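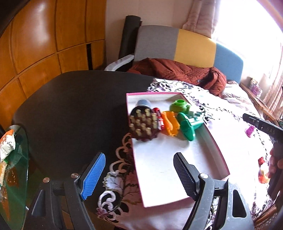
Section 1. Small items and play pieces

Premises: Pirnura, ground-floor living area
Checked by: Jerome Dimaculangan
Comments reviewed by: Juniper Ruiz-Ortega
Date of check: July 6, 2019
Form: Skorkow home check, small items and furnishings, for homes with children under three visiting or resident

Ratings: S = satisfactory, A = action needed, M = monitor at next visit. An item rated A stays open until the reviewer has initialled it.

1.1 Play pieces are kept together in one container.
Rating: M
Comment: Most are grouped in a shallow white tray with a pink rim. Small pieces are also lying on the patterned cloth beside it. Return these to the tray or put them away.

1.2 Container has a closing lid.
Rating: A
Comment: The tray is open and the sides are low. Suitable for sorting, not for storage. Replace with a lidded box, 20 cm deep or less so that the bottom can be seen and reached.

1.3 No piece fits entirely inside the small parts cylinder.
Rating: A
Comment: The small red item failed. The orange segmented piece and the green piece with the round lime-green part passed as assembled. The green piece should be rechecked if any section works free.

1.4 Pegs, pins and bristles are firmly fixed.
Rating: M
Comment: Applies to the dark cylindrical item with rows of pale pegs. Each row pressed by hand and none moved. Items of this type should be kept apart from the play pieces whatever their condition, as a child will treat everything in one tray as a toy.

1.5 No sharp or broken plastic edges.
Rating: S
Comment: Ridged edges on the orange piece felt by hand. No burrs.

1.6 Battery compartments are secured with a screw.
Rating: Not applicable
Comment: No battery items presented for this check.

Section 2. Table, cloth and surfaces

2.1 Main table is stable under side load.
Rating: S
Comment: Large round dark brown table. Pushed at the edge from four directions. No rocking.

2.2 Cloth cannot be pulled down by a child.
Rating: A
Comment: The white cloth with the dark floral pattern covers only part of the table, so there is little weight on top to hold it. A pull on the cloth would bring the tray with it. Remove it while young children are present, or fit non-slip backing.

2.3 Glass furniture is marked as safety glass.
Rating: M
Comment: Glass side table, green tint. Marking not found on the accessible edges. Householder to look for the purchase papers. If nothing is found by August, apply safety film or move the table out of the room.

2.4 Food is kept away from play pieces.
Rating: M
Comment: Snack packaging on the glass side table. Acceptable where it is, but within reach of a standing toddler. Small hard snacks should go in a cupboard – the packet as well as the contents.

Section 3. Seating and loose textiles

3.1 Seat backs and covers are sound.
Rating: S
Comment: Seat back in grey, yellow and light blue panels. Seams checked along the top edge. No filling exposed.

3.2 Loose quilted and padded items are folded or put away.
Rating: M
Comment: One rust-red quilted item left out. A trip hazard only if it reaches the floor. Not to be used over a sleeping infant.

3.3 Plastic bags are out of reach.
Rating: A
Comment: White plastic bag lying on the seating. Suffocation hazard. Householder advised on the day. Knot the bag and store it in a high cupboard, or dispose of it.

3.4 Rolled or upright items are secured.
Rating: A
Comment: Black rolled mat standing on end. Tips easily when pushed at mid-height. Lay flat behind the seating or strap to a fixed point.

Section 4. Keys, metal parts and storage

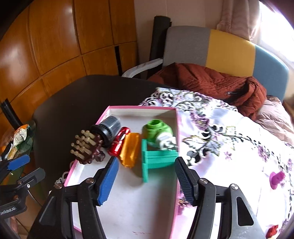 Can a shallow tray be used as permanent storage for play pieces if it is kept on a high shelf?
It can be kept there between sessions, but it will still be recorded under 1.2, as an open tray can be tipped when it is lifted down. A box with a closing lid clears the item.

4.1 Keys and key rings are kept apart from toys.
Rating: A
Comment: Small silver key ring over the pink rim of the tray. Remove to a hook at adult height. Split rings can open under chewing and should not be given as a plaything.

4.2 Wardrobe doors and tall furniture are fixed back.
Rating: M
Comment: Wood-panelled wardrobe with an orange-brown finish. Wall bracket not accessible for inspection without moving the contents. Householder to confirm by message.

4.3 Window area is free of climbing points.
Rating: S
Comment: No change required to the present layout. Keep seating away from the sill.

Reviewer's comments (J. Ruiz-Ortega)

Ratings agreed except 2.4, which I would have marked A. Left at M, as the householder has a cupboard available. Items 3.3 and 4.1 to be closed first; both take a few minutes and need no purchase. Item 1.2 may be closed on sight of the new box.

Recheck: Sections 1 and 4 in full, open items only elsewhere.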